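Wipe-down tips from my gripper week

I've had the Stamell hand grippers on loan for most of February, the pair you hold yourself, one per fist, and Noswood's table lessons to go with them. You squeeze, the fingers close, and the recordings go off to Noswood so an arm can be taught the same chore later. Mine was cleaning up a messy tabletop (my husband thinks this is hilarious, given the state of our kitchen). Here's what I've picked up so far, starting with the paper.

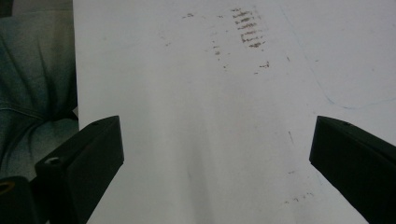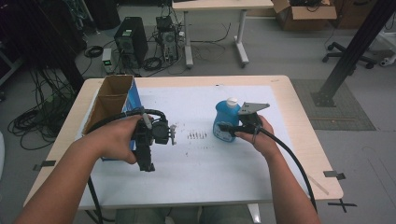

Marks on the white paper, and a gripper for each hand.

First tip: cover the table with one big sheet. I tried two smaller ones and kept catching the fingers on the overlap. One sheet, smoothed out from the middle with your forearm, and tape at the edges if it wants to slide. A crease won't hurt you much but a lifted corner will, every single time!

Second, put the bottle and the box where you'll want them before you pick up the grippers. Once both hands are full you can't scratch your nose, let alone shift a box. I like the bottle to the right and the box on the left, tipped a little toward me.

Keep the marks small and toward the middle. I got carried away with cocoa paste on my first go and spent the whole evening chasing it to the corners. Renato Aravena, who wrote the lesson sheets, told me to use half of what looks right and then half again, and he had a point.

Now the grippers themselves. The grip is comfy for 7 or so... no, let me be fair, I timed it, and it was 7 minutes before my left wrist started to grumble. They're chunky. The black fingers are nice and square at the tips, good for boxes, less good for a thin cloth lying flat. Pinch up a little tent in the middle of the cloth first and grab that.

Cables! Let them hang off the outside of each hand and never cross over. I did 321 recordings on the loan pair, and most of the ones I threw out were me tugging a cable.

For the paper I went through a Bunico roll, cheap and bright white. The Tsolakis one is thicker and lies flatter but I didn't like the shine.

Would I pay for the kit? At $374 for the month, yes if you've got two people to share it. By yourself it's a lot of squeezing.

Next time, folding dish towels.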